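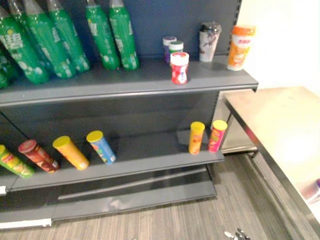 About the Virndale Robotics Club

The Virndale Robotics Club is an after-school program at Virndale High School, open to students in all grades. We meet in the lab behind the wood shop from 3:15 until 5:30 in the afternoon, and later in the weeks before a competition. You do not need any experience to join. Most of our members had never written code or held a soldering iron before their first meeting.

What we work on

Our main project is store shelf work. Students program a robot to find items on a shelf, pick them up, and set them back in the right place. Soda bottles and snack cans are our usual practice items. A bottle leaning on its neighbor has to be handled differently from one standing straight, and a can on its side can roll when it is touched. A good part of the year goes into problems like these.

The club has two robots. Lobo is the older one and is used for training new members. Toria is newer and goes to competitions. Both run code written by students, and all of it is kept in a shared folder so that next year's team can read it.

How the club is set up

Members choose one of three groups in October: build, code, or test. The build group takes care of the grippers, wiring, and spare parts. The code group works on vision and arm movement. The test group sets up the shelves, runs the trials, and writes down what went wrong - this is often where new members learn the fastest. You can switch groups in January.

Last season the test group logged 738 trials. The logs are on paper first and typed up afterward. We ask everyone to fill them in the same day.

Competitions

We enter the Grekance Challenge each spring. Teams get a shelf they have not seen before and a list of items to sort or restock in a set time. We also run a demonstration at the district open house, where visitors can pick an item and watch the robot go after it.

Cost and support

There is no fee to join. Travel and parts are paid for by the school and by our fall fundraiser. Families who want to help can donate unopened packaged snacks and drinks for practice, or empty jars with their lids. Grants of up to $1,000 from the district have paid for motors and a second work table.

Joining

Sign-up forms are in the main office and outside the lab. A parent or guardian needs to sign the safety page before a student can use the tools. Closed-toe shoes are required - students in sandals will be asked to work at the computers that day.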